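Ostberg Kitness Stair Tower

Temporary stair access for multifamily and light commercial building sites

Rental and sale. In stock at the Swati Road yard.

The Kitness is a modular stair tower for crews who need to get between floors before the permanent stairs are in. It goes up next to the building, ties to the frame at each landing, and comes down in the same sections it went up in. Most of our customers are general contractors putting up apartment buildings, and most of them keep a tower from first framing until the inside stairs are signed off.

Each flight is a welded steel unit with the treads already attached. There are no loose treads to fit on site. Clear width between the handrails is 24 inches. A single flight weighs 134 pounds and can be lifted by a crane, a telehandler, or a crew with the right rigging. Landings are shipped flat and pin into the uprights from the outside.

The standard tower goes to 5 levels. Taller towers can be supplied, but they need a drawing from our engineering desk and extra tie points, and you should allow more time before delivery. Please send us the floor-to-floor heights when you ask for a price. If the ground floor is taller than the floors above it, tell us that too. We stock a half flight for that case, and it is much easier to load it with the rest than to send it later.

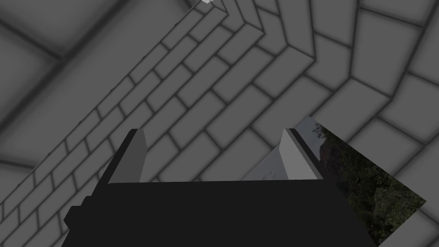 Two-finger gripper, seen from behind and above. Computer rendering.

What comes with a rental

Uprights, flights, landings, handrails, midrails, toe boards, base jacks, and a box of pins with spares. Mud sills are not included. Wall ties are included for steel and concrete frames. For wood framing we supply a different bracket, and the framer needs to add blocking where it will be fixed. The blocking detail is on the second sheet of the install guide.

The Zevness gate is an add-on. It is a self-closing gate that fits at the top of any flight and swings toward the landing. It can be locked at the ground level after hours. It fits towers bought from us in earlier years as long as the uprights have the round collar. It doesn't fit the square collar type.

Setting up

The tower needs firm, level ground. Base jacks take up small differences, but they are not a fix for soft fill. A crew of 4 who have done it before can put up a standard tower in one shift. Our own installers are available in the local delivery area and are booked separately from the equipment.

Have a competent person inspect the tower before first use, after high winds, and any time a tie has been moved. A blank inspection tag is wired to the bottom flight.

Rental terms

The minimum rental is four weeks, then billed by the week. Billing starts on the day of delivery and stops on the day you call the tower off rent, provided it is down and stacked for pickup. Missing pins are charged at cost. Bent handrails are charged as repairs where we can straighten them and as replacements where we can't.

Paint and concrete splatter should be cleaned off before return. Light rust on the base jacks is normal wear and is not charged.

Changes to this page

Updated May 2026. The install guide was reissued in March with a new sheet on wood framing. Please discard older copies.

Contacts

Rental and pricing: Kausar Farooqui
Engineering desk and non-standard towers: Wajid Mohmand

Yard pickup is by appointment. Bring a flatbed and your own straps.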